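The Counter at Ditcombe

The bus from Truvdale got in at a quarter to six, and by six Eylül Bilgin had the lights on and the kettle going, as she had most mornings for longer than she cared to work out. The shop in the Ditcombe bus depot was hardly a shop at all, really. It had a counter, a stool, a till that stuck in damp weather, and a window that looked out on the bays where the drivers stood stamping their feet in March and fanning themselves with the timetable in summer.

Her uncle had left it to her along with a drawer of rubber bands and a firm belief in sandwiches. People who are going somewhere, he used to say, will always believe there is no food where they are going. He had been right about that, and wrong about nearly everything else, including the roof.

That morning a letter had come from Ghumman, the company that owned the depot, and it was propped against the sugar. She had read it twice standing up and once sitting down. The rent would go up to 1,438 a quarter, and would she kindly let them know by the end of the month whether she wished to stay on. She did not know whether she wished to stay on. She had never been asked before, and it struck her as a rude sort of question to put to a person before breakfast.

So she did what she always did when she had something to think over, and set about the counter. She took everything off and wiped it down from one end to the other, going twice over the place where the coffee rings collected, and then she started putting things back, slowly, changing her mind as she went. The candy went up high where children could see it and the jars went down low where their grandmothers could. She moved a jar over, and moved it back again. Her uncle had kept the cookies under the counter like something he was ashamed of, and it had taken her a whole year after he was gone to bring them up into the light.

The first driver in was the one who did the long run to Custberg, 103 miles with only a single stop, and he stood there with his cap pushed back and his thermos under his arm, watching her fuss.

"You've moved things," he said.

"I'm thinking," said Eylül.

"Well, don't think the sandwiches away." He looked over at the basket with real concern. "What would I do in Custberg? Have you ever been to Custberg?"

She had not, as it happened. She had sold lunches to people going there for years, and aspirin and cough drops and once a birthday candle, and she had never gone any farther up that road than the dentist. She had 2,000 put away in the bank for the roof — or for something, she had always told herself, if something should come along.

"Is it nice?" she asked.

He gave this some thought. "There's a lake," he said at last. "Windy, though. You'd want a sandwich."

She laughed, and filled his thermos, and when he had gone out to warm up the engine she stood looking at what she had done so far that morning.
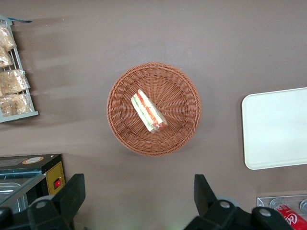
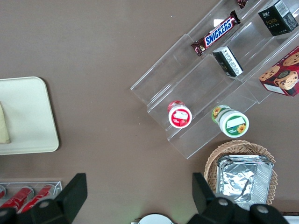

Sandwich basket and bagged bakes in the first; candy, cookies and jars in the second.

The bus would leave in 10 minutes. She turned the letter over, found a pencil, and wrote on the back of it, in her best hand, Back tomorrow. Then she taped it to the inside of the door, where the driver could read it from his seat, and went to find her coat.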